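Workshop Notebook, Small Parts Bench
Entry for September, opened 9:40 a.m.
Subject: Clearing of the white table and reassignment of the yellow organizer
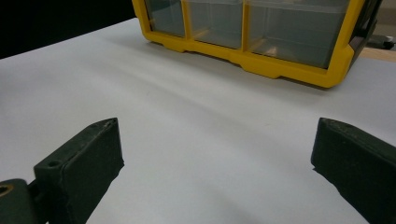 The white table is to be treated as a sorting surface from this entry forward. Storage belongs at the back. The middle is kept clear between tasks, and anything set down there is expected to leave with the person who set it down. The previous arrangement, under which half-finished assortments remained out overnight, is discontinued.

The yellow plastic organizer keeps its position toward the rear of the table. Moving it to the wall shelf was discussed with G. Vidal and rejected. At shelf height the contents cannot be read without lifting parts out, and the shelf is already committed to the Lilow stock.

Contents as agreed:

Short machine screws, sorted by length
Washers, plain and spring, kept apart
Threaded inserts, brass
Spacers
Mixed returns (to be emptied at the end of each month)

The inventory sheet lists 28 part types for this bench. 7 of these have not been drawn on since the last entry on the subject and have been moved to the Ristić cabinet, lower drawer. The sheet has been amended and initialed. Colleagues who need one of the relocated types should take it from the cabinet directly and should not start a second supply in the organizer.

Washers. The count received from Vutach was 2000, in a single bag, plain type only. The bag will not fit in the organizer and should not be divided among several compartments. A working quantity goes into the organizer and the remainder stays sealed in the store room. İlker Tokgöz has the delivery note. The spring washers on the same order are outstanding.

Surface. The tabletop was wiped before sorting began, first with a dry cloth and then with a damp one. Fine dust collects along the rear, where the organizer is seldom lifted. The organizer should be lifted and the strip beneath it wiped at each monthly check. Solvent is not to be used on the table. For marking out, use a separate sheet and remove it afterward.

Labels. The old labels were handwritten by several people and disagreed on units. Replacement labels will give the length in millimeters and nothing else. The Kollatus label tape is acceptable, although the narrow width lifted at the corners when tried on the cabinet drawers. Vidal proposes the wider tape. Three test labels are to be left in place until the next entry, and the full set will be printed only if they hold.

Sorting procedure, as carried out this morning:

Empty one compartment at a time onto the table.
Separate by type, then by length.
Check doubtful lengths against the gauge.
Return the sorted parts before opening the next compartment.

The last step was skipped once, with the result that two lengths of screw were mixed and had to be gauged again. Time lost was modest but the step should be observed.

Mixed returns. The compartment held more than expected, mainly spacers without a matching screw. Tokgöz considers most of them usable. Vidal would discard any with a visible burr. Both views are recorded here. Pending a decision, the spacers are in a lidded tin marked HOLD on the store room shelf, and they are not to be issued for finished work.

Lighting. The rear of the table is harder to work at in the afternoon, and small lengths are easily misread there. Bring parts forward to the middle before reading the gauge. A request for a second lamp has been submitted to facilities, no reply to date.

Outstanding:

Spring washers, Vutach order
Decision on spacers (Vidal, Tokgöz)
Wider label tape
Second lamp
Copy of the amended sheet to the front office

Entry closed 12:15 p.m. The gauge was returned to its case. The case latch is loose and wants a new pin.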